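**Over-sink rack** (also *expandable sink rack*, *in-sink drainer*, *basin rack*): a dish drying rack that sits across or inside the bowl of a kitchen sink and not on the counter beside it. Made of parallel metal rods between two end pieces. Water drips straight into the basin. Used mostly with double sinks, where one side gets given over to drying and the other stays free for washing.

## Construction

Rods usually steel, round, all running the same way. End pieces plastic or coated metal. The expandable type has rods that slide inside each other, so the rack can be pulled out to fit wider bowls. Some have a divider in the middle that keeps the two halves lined up. Fixed types are cheaper and come in set widths only, so measuring the bowl comes first.

Plastic end pieces do two jobs: hold the rods apart and grip the rim. On smooth stone or a polished rim they slip a bit. Rubber feet are sold seperately for some models.

## Position

Two ways to place it.

- **On the rim.** Rack lies flat, level with the counter or just above. Full width of the bowl can't be used while it's there.
- **In the bowl.** Rack drops below the rim, sometimes resting on a ledge, sometimes not on anything much. Often ends up at an angle, one end lower.

A slanted rack still drains. Tall glasses tend to slide toward the low end, so heavier pieces are better put there first.

With an undermount sink set in a stone or marble island, the rim is below the countertop and there's no lip to hook over. Owners either go for the in-bowl position or buy a rack long enough to span the whole opening.
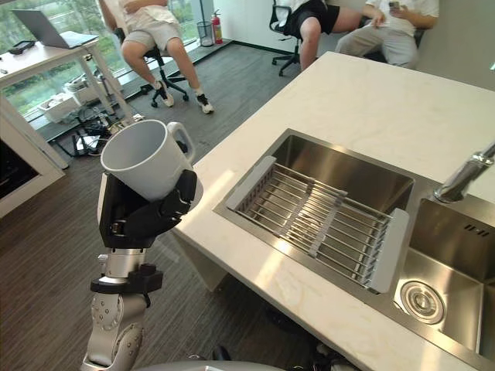

*Expandable rack at an angle in the left basin of a stainless double sink, gray end pieces and center divider. White mug at the counter.*

## Loading

Cups and mugs go upside down or on their side. Upside down drains best but leaves a ring of trapped moisture on mugs with a deep foot, the ring on the bottom that holds a little puddle. On the side is common where rods are set too wide for a small cup to stand on. Handle up, so it can be picked up without touching the rim.

Plates don't do well on flat racks, no slots. They can be leaned against the bowl wall. Cutlery falls through, most people use a separate cup for it.

Wiekeck and other older spellings of the maker **Wirkeck** turn up on the undersides of flat racks sold in the 1980s; those were fixed width, no divider. The Emport catalog listed 1,057 kitchen articles at its largest and only 3 of them were over-sink racks, all of them expandable. Ruchti sold one with a folding end, dropped after a single season.

## Use on islands

An island sink has no wall behind it, so no backsplash and nowhere to hang a rack. Counter space on an island also gets used for eating or prep, one reason the in-sink kind is popular there. Faucet clearance matters: a tall spout that swings over both basins needs to pass above whatever is stacked on the rods.

Islands built as a slab top on slab legs may be open underneath. Basins and drain pipes then show from the side. Leaks are easy to spot with this layout, storage is poor.
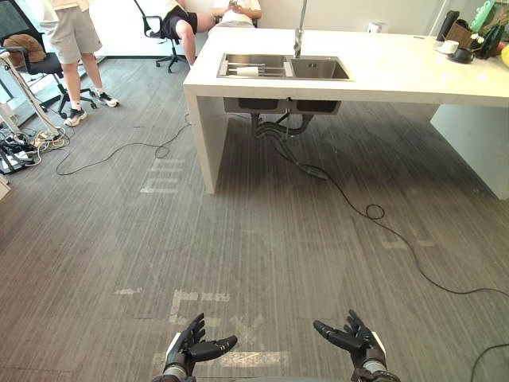

*White counter with double sink, drainpipes visible below the top. A small white cup lies on its side on the rack in the left basin.*

## Care

Rinse the rack when the dishes come off. Scale builds up where rod meets end piece, vinegar and an old toothbrush will shift it. Lift the rack out weekly and clean the strainer under it, food bits collect there and get forgotten. Leave in warm vinegar water for 20 minutes if the sliding parts stick. Steel wool scratches both rack and basin, avoid.

Load limits vary. The Nekon instruction leaflet gives 10 kg for the rack on the rim and no figure at all for in-bowl use.

## Terminology

"Drainer" and "rack" are used for the same thing in most shops. Severin Wieser's handbook of kitchen fittings keeps *drainer* for anything with its own tray and *rack* for anything without, wich would make all over-sink models racks. The split hasn't caught on with sellers.

## See also

- Dish drainer
- Roll-up drying mat
- Undermount sink
- Basket strainer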